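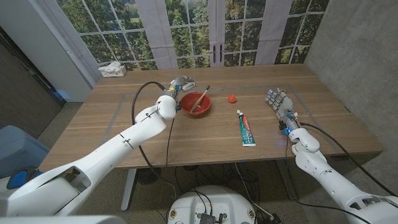 The Brota Public Library will reopen its ground-floor household lending room in August, following a renovation that closed the room to the public for most of the spring. The lending room allows cardholders to borrow kitchen equipment, sewing supplies and small tools on the same terms as books. Under the revised rules, everyday pieces such as a red bowl and a long utensil may be signed out together on a single loan, where previously each item required its own slip. Toothpaste and other personal care products remain outside the lending program and will continue to be handled by the Tirnska Street pantry.

The library occupies a building completed in 1877, and the lending room was originally used for the storage of bound newspapers. Work carried out by the Jakubowski firm included new wiring, repairs to the plaster ceiling and the replacement of two windows facing the courtyard. The original floor tiles were cleaned and kept in place. Shelving has been lowered along the north wall so that heavier items can be reached from a wheelchair.

"Residents asked for longer loans and a simpler form, and both requests have been met," said Eugeniusz Wieczorek, director of the library. "The room was popular before the closure. We expect demand to be strong, particularly for canning equipment, and we ask borrowers to return items promptly during the harvest season."

The standard loan period will be extended to three weeks. Loans may be renewed once, in person or by telephone, unless another cardholder has placed a hold. Items must be returned clean — kitchen equipment that requires washing by staff will be subject to a service charge. Damaged items should be reported at the front desk and should not be placed in the book drop.

Cardholders of the Fellby branch may use the lending room under the existing agreement between the two libraries, but must collect and return items at the Brota building. Delivery between branches remains limited to books and periodicals.

Donations of used equipment will be accepted once the room has reopened. Electrical appliances must be in working order and will be inspected before they are added to the catalog. The library is unable to accept knives, glass jars without lids, or mattresses.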